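Library Marketing and Outreach Forum
Topic: Printed exhibit guides or online only?

J_Raudsepp
Posts: 42
Our branch at Zurwood is reviewing how it publishes guides to its gallery shows. At present we print 100 copies of a folded booklet for each show and place them at the front desk. The proposal before us is to stop printing and post the guide online through Flidell, with a link on the branch website and in the monthly newsletter. I would welcome the experience of other libraries before our staff meeting in January.
Justinas Raudsepp, Adult Programs

circdesk_arnanura
Arnanura Public Library made this change two years ago and has kept it. The guide is available before the opening, and corrections can be made the same day. We had a misspelled artist's name in one printed booklet and had to live with it for the whole run of the show.

S.Byun
I must respectfully disagree with the previous post. Our library moved its guides online for the spring show, and nearly 40 visitors asked at the desk for a paper copy on the opening Sunday alone. Many of them do not carry a phone, or do not wish to look at one while viewing artwork.

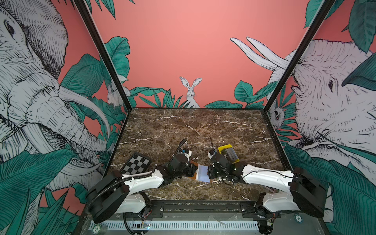 The second concern is the record. Our local history room keeps one printed guide from every show. A link to an outside service does not serve that purpose, and the terms of such services may change without notice to us.
Si-woo Byun, Exhibits and Local History

circdesk_arnanura
The record can be handled by saving a PDF to the library's own server. We do so for each show. I do not see that this requires a full print run.

S.Byun
A saved file is acceptable as a second copy. Our policy calls for paper, and I would not recommend changing it.

takeda_branch
Takeda Branch does both. We print 40 copies in large type and place a sign with the web address beside the entrance. Please check that the online guide works with a screen reader. Ours did not at first, and we received a written complaint.

J_Raudsepp
Thank you all. I will propose a smaller print run in large type, with two copies held for local history. May I ask takeda_branch whether the large type guide is stapled or folded?

takeda_branch
Stapled. The folded version would not lie flat in the rack.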